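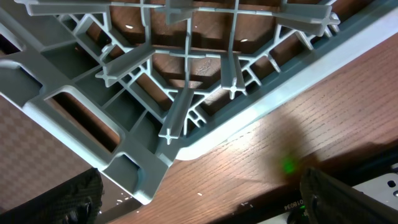 Gulari community kitchen is back to full dish duty this December. Gray peg racks are out on the tables – cups, bowls and chopsticks to go in after every lunch. Kitchen lead Viera Mikuš expects 80 diners a day, up from last month. Trays get wiped seperately.

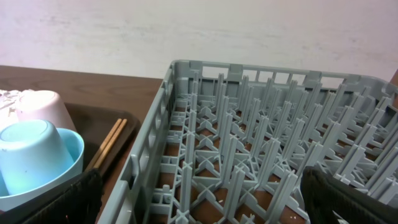 Do diners load their own dishes? Only bowls and cups, kitchen crew handles the rest.

Lunch from 11:30 a.m. Spare racks still wanted, ask for Kamil Kováčik at teh side door.

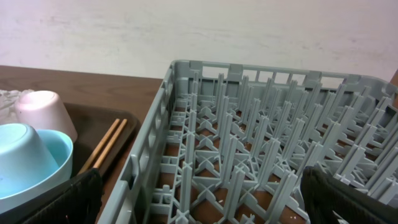

Gray peg rack on the table at Gulari.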